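Cukden tracker
Component: Trermont policy training / faucet task
Reported by: Oluwatosin Danladi
Assigned to: Refilwe Sibiya
Opened: 2026-09-18
Status: fixed in part, left open

Summary

The two-view policy scores below the one-view policy on the simulated faucet task. Adding the wrist camera should help or do nothing. On the standard evaluation of 3,000 episodes the two-view policy solved 1,179. Same demonstrations, same optimiser settings, same seeds for the start positions.

Steps to reproduce

Check out the Balogun branch, train with both views switched on, run the evaluation script with default arguments. The result repeats on both of our machines, so the graphics driver was ruled out early.

Failed episodes mostly follow one pattern. The arm reaches the lever end, then the commanded motion changes sign from one step to the next and the lever angle never passes the threshold. The approach phase looks the same in both policies. The external view at the lever, with the fingertip at the left end of the handle: 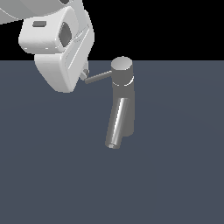 Checks made before assignment

Demonstration files: checksums match the archive.
Action scaling: identical in both configs.
Success threshold: same value, read from the same file.
Wrist view blanked at test time: score drops further, so the policy does use it.
Scene view blanked at test time: score drops to almost nothing.

Log, R. Sibiya

Dumped the wrist input as the network receives it, before the crop. The gripper sits along the bottom with its darker centre block between two pale pieces, and the polished rod crosses diagonally above. Colour order is right and the picture is the right way up. Nothing wrong at this stage of the pipeline. 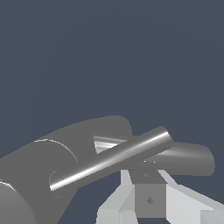

Does the wrist view need its own encoder?
Separate encoders are the default in this branch, and sharing one made no difference to the score that we could tell apart from seed noise.

Next I looked at the crop. We use random shift as augmentation, and the policy takes a stack of consecutive frames from each view. In the scene view the shift is drawn once per stack. In the wrist view it was drawn again for every frame in the stack. A fixed object therefore appeared to jump between frames, and the encoder could not use the stack to estimate motion. The scene view had the correct behaviour from an older patch that was never carried over when Garba Dauda added the second camera.

It also explains why the approach phase was unaffected. Far from the faucet the scene view carries enough information. Near contact the policy leans on the wrist view, where small offsets matter most.

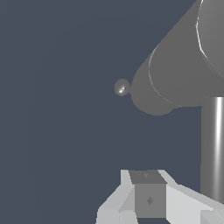
The patch draws the shift once per stack for each view and keeps the two views independent of each other. I tried tying them together as well, with the same offset in both, and saw no gain. Retrained from scratch. Fine-tuning the old checkpoint with the patch was quicker but it kept some of the sign flipping.

Result after the patch: 1,497 solved out of 3,000, same evaluation seeds. The two-view policy is now above the one-view policy.

Remaining problem

Failures that are left are mostly with start poses where the wrist view holds a lot of plain background. I have not found a bug behind these. It may be a limit of the demonstrations, which contain few starts of that sort. Until someone checks that, please do not quote the new score as a ceiling for the method. 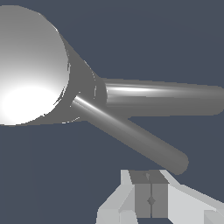

Fig. 4. Gripper at lower right, tip of the diagonal rod just above it.

Action: collect more demonstrations from those poses and rerun. Planned for November, after the Grisora cluster move.

Comments

Notburga Hauser
Did you keep the evaluation crop centred in both runs? The old script left random shift on at test time unless you passed the flag.

Refilwe Sibiya
Centred in both. The flag is now the default.

Ikechukwu Etim
Same fault in the drawer task config. It copies the wrist loader line for line. I will open a separate ticket.

Oluwatosin Danladi
Reran from a clean checkout and got the same score. Version 2 of the config is the one to use.

Garba Dauda
The missing patch was my merge. I have added a test that feeds in a stack of identical frames and fails if they differ after the crop.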